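Plokwood hires out tableware. We supply plates, bowls, trays, cutlery and serving dishes to village halls, schools, small cafés and anyone at home who is feeding more people than their cupboards allow. We have been at it for 11 years and we still work from the same unit in Plerkesix, behind the tyre place.

## What we do

You tell us how many people are coming and what they are eating. We pack the order into lidded crates, and you either collect it or have it brought to you. When you have finished, scrape the plates and put them back in the crates. You don't need to wash anything. Washing is part of the hire price and always has been.

The smallest order we take is for two people and the largest set we keep in one pattern is for 100. Above that we can mix patterns, and we will tell you which ones sit well together on a table. Most of our customers order soup or pudding bowls with a plate to go underneath, so we stock those as pairs and price them as pairs.

## Our ranges

**Jia** is our everyday range. It is white with a dark brown rim and a fine ribbed pattern, and it goes out more than anything else we have. The bowl is deep enough for noodles or a proper helping of stew. The plate is wide and shallow, and can be used by itself for a main course.

**Estance** is plain, heavier and a bit larger. Hotels like it. It takes up more room in the crate – allow for that if you are collecting in a small car.

Cream trays can be added to either range. They have rounded corners and a low rim, and people use them for bread, for carrying cups or for clearing up afterwards. 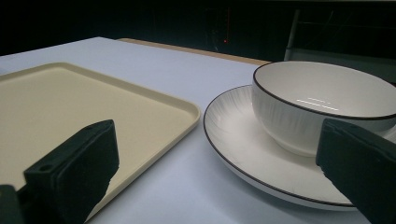 *Jia bowl and plate, with a cream tray.*

## How we look after it

Everything that comes back is washed, dried and checked by hand before it goes on the shelf. We run a finger round each rim and look at the glaze under a lamp. Chipped pieces are taken out of hire. Some go to a local school for its art room and the others are sold from a box by the door.

We allow for a few breakages on every order. Beyond that we charge what the piece cost us, and the price list is in the lid of each crate.

## Visiting us

You are welcome to come and look at the ranges before you book. We keep one full place setting of each on the table near the entrance, and you can bring your own napkins or tablecloth to try against them. The unit is at number 83. Please ring first on a Saturday – we are often out on deliveries until lunchtime.

Bookings for March are open now. Crates can be collected the day before your event and returned the day after at no extra charge.

*Page updated 23 January 2020*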